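Planning the second bench: what we ask money for, and what can wait

In December we must hand in the equipment plan for the next budget year, and many of you asked in the corridor what is inside. So I write it down for everybody, also for the colleagues in the Betine building who will share the cost with us.

The first thing to know is that the arms are not the difficult part of the budget. We have one bench with 2 arms, and the plan is to have a second bench of the same type. The price of the arms was clear from the first offer of Stirnlow and it did not move much after. What moved, every time we asked, was the small material: fingertips, cables, covers for the table, spare screws, the mounting for the cameras, and the hours of the technician. Last year we forgot most of these lines, and we paid them from the travel money. Some people were not happy, and I understand them.

Our tasks are still kitchen tasks, mainly pouring and scooping of dry goods between simple containers. They look cheap on paper because a bowl costs almost nothing.
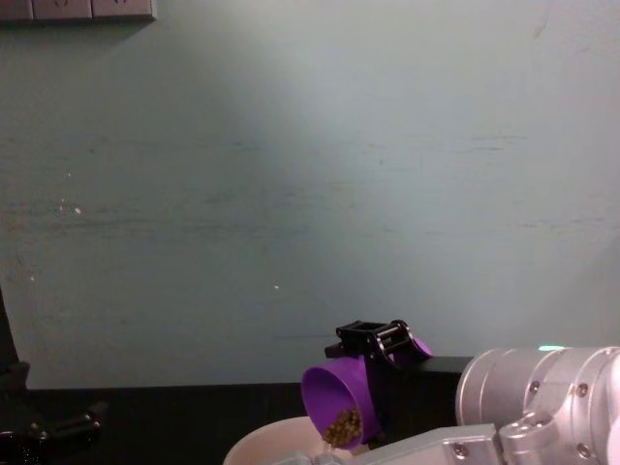
But dry goods go everywhere. Grains go under the cloth and between the parts, and a person must stop and clean before the next run. Rocío Becerra kept a list of the cleaning time for us, and it was longer than the time we lost by software problems. For this reason the plan has now a separate line for consumables and cleaning, with 839 dollars for the year. She wanted to write 1000, so that we have a round number and a little reserve. I kept the smaller one, as it comes directly from her list and we can defend it if somebody asks.

The second question is the grippers. Alvarado offers a service contract where they change the fingers and check the joints two times per year. Maxence Chevalier made the comparison with buying the spare fingers and doing the work in our own workshop. His result is that the contract is good for a group with no workshop, and too expensive for us. We will buy four spare sets, and he will train two more persons to change them. Please tell him if you want to be one of them. It takes one afternoon, and you need no experience with mechanics.

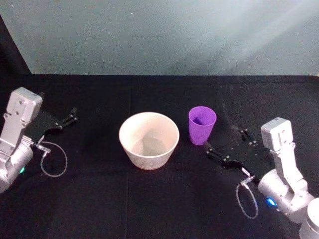

We also discussed if the second bench must be really identical to the first one. A newer model of the arm exists, with more reach and a better cable path, and several of you prefer it. I was on this side too at the beginning. Then we looked at what it means for the programs: every recorded task would need a new calibration, and for some months we would have data of two kinds which are hard to mix. The same model is older, but we can move a task from one bench to the other on the same day. For the moment we stay with the same model. In the year after, when the first bench is written off, we can open this discussion again.

The delivery time is 21 weeks from the order. This is the reason why I push a little about the approval. If we get the signature before the end of the year, the boxes can be here before summer, and the summer students can work on the new bench. If the signature comes in spring, they will share the old one with everybody else. 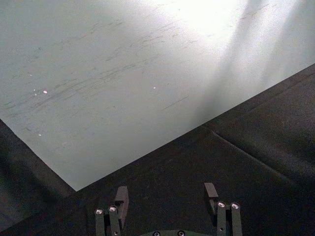

For the cameras there is no big change. We ask for one spare wrist camera and one set of lenses. The lighting of the room is a different subject. The Revaveo people came to measure it and they propose diffuse panels on the ceiling, which is building work and must be paid by the building budget. I sent the request to the facility office and I wait for the answer. Please do not buy lamps on your own group card in the meantime, as we did this once and now have three types of lamp which do not fit together.

The full table with all the lines is on the shared drive, in the folder "bench two". Comments are welcome until the plan goes out. If your comment is that something is missing, please add also the price and the name of the supplier, it saves me one round of mails.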